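Search this site Enter keyword Go

Kurnaretti to open refill and repair shop in Fiderside

FIDERSIDE, 8th May. Kurnaretti, the household goods cooperative, will open its second shop in July in the former shoe store on Pattinasarany Street. The shop will sell soap, cleaning products and dry foods by weight, and will have a repair counter at the back for small kitchen appliances and lamps.

The new shop has 900 square feet of selling space, a little more than the first one. The lease was signed in the spring and runs for five years. Work on the floor and the plumbing has started. The front window and the old tiled step will be kept.

Shoppers can bring any clean container with a lid. It is weighed at the door, filled from the bins or taps, and weighed again at the register. People who come without a container can buy a glass jar or borrow one for a deposit of $2, returned when the jar comes back.

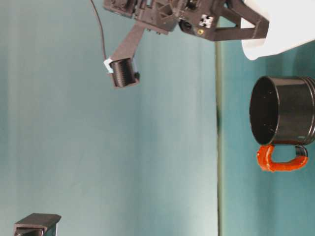
Opening stock will cover around 300 products. Most come from suppliers the cooperative already uses, including Curar, which makes the unscented laundry liquid and dish soap. Rice, beans, oats, flour, tea and coffee will be in stock from the first day. Spices will follow later in the summer once the smaller bins are delivered.

"People have been asking us for a shop on this side of town for a long time," said Bayu Sinaga, general manager of Kurnaretti. "Some of our members ride two buses with a bag full of empty bottles. We looked at four buildings before we took this one. It has a loading door on the alley and a bus stop across the street, and the rent was one we could pay."

The cooperative has 598 members. Membership costs $25 a year and takes five percent off most goods. Anyone can shop without joining, and prices on the shelf are the nonmember prices. Existing members do not need a new card for the Fiderside shop.
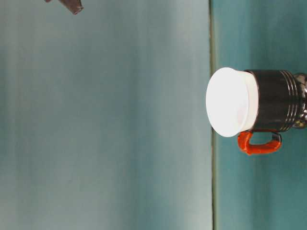 Will the first shop stay open?

The first shop will keep its present hours and staff. Both shops will carry the same basic goods at the same prices, but fresh bread will be sold only at the first shop for now.

Nam-gil Sung will manage the new location. Sung has worked for the cooperative for six years, first at the register and later as buyer for dry goods. Four part-time jobs will be filled before opening, and applications are being taken at the first shop. Experience in retail is helpful but not required. Applicants should be able to lift a 50-pound sack with help.

The repair counter will take toasters, kettles, mixers, fans and table lamps. Items are looked at while the customer waits if the counter is quiet, and otherwise tagged and kept for up to a week. There is a flat charge for the inspection, with parts extra. Microwaves and anything that runs on gas will not be accepted.

"We'll tell you before we start if it's going to cost more than it's worth," Sung said. "A lot of the time it's a cord or a switch."
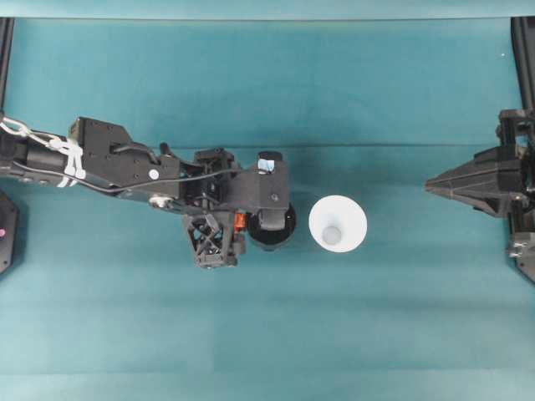 Hours and getting there

The Fiderside shop will be open from 9 a.m. to 6 p.m., with the repair counter closing at 4 p.m. Bike racks are on the alley side. There is street parking in front with a one-hour limit. The entrance will have a ramp, and the scales at the door can be lowered for customers who are seated.

The opening date will be posted in both windows and sent to members by mail.

About Kurnaretti

Kurnaretti is a member-owned cooperative selling household goods and dry foods by weight. Press questions should be sent to Bayu Sinaga at the cooperative's office.

Share this 14
Comments 3

Related news
Curar dish soap back in stock at the refill taps
Members approve budget for second shop
Jar deposits: what changes this year
How to clean and dry containers before a refill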